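How to get your music video in front of blogs when you have no budget

Posted March 24, 2018 by Zewditu Woldemariam

Quick one, I'm on tour prep and the van leaves soon. People keep asking how we got the Ferkell video onto 22 blogs with no label. So, steps.

1. Finish the song first. Sounds dumb. Do it anyway. Master done, title locked, spelling of everybody's name checked. We sent out "Drollholm" with one L and had to chase it for weeks.

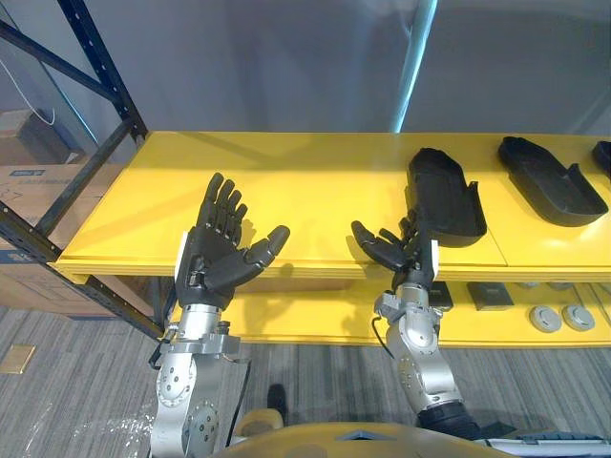

2. Upload it private. Get the link, watch it on a phone, a laptop and a bad TV. Fix the levels now, not after the premiere.

3. Make your list. Small blogs, college radio pages, local papers. Mine had 92 names on it and I cut it to 44. Read what they cover before you write to them – a metal blog dosn't want your piano ballad.

4. Write one short email. Who you are, one line on the song, private link, release date. No attachments. Bio at the bottom, three sentences max.

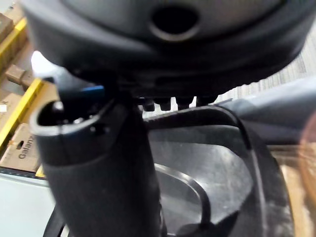 5. Pick the thumbnail by hand. Never let the site grab one for you. Go for a single big shape that still reads when it's tiny. Dark on dark is risky – a dark gray dome with black knobs under it, say, goes to mush at phone size, and only the bright white glare spot is left to catch the eye. Try three or four, ask a friend which one they'd click.

6. Offer one outlet the premiere. One! We gave ours to the Iltville paper and they ran it on the front of the arts page. Give them 8 days to answer, then move on to the next.

7. Release day. Post the link everywhere, thank every blog by name, answer comments for the first couple hours. Themis Stefanou did all of our replies while I was at work, so split it up if your in a band.

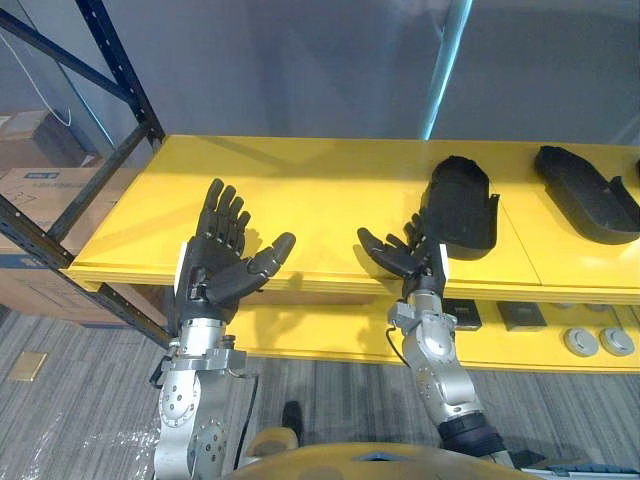

Black hands, yellow shelf.

8. Follow up once. Two lines, polite, new link. After that leave them alone til the next single.

Ours is in April, title is "Tesfamariam". Will add the email template here when I get a minute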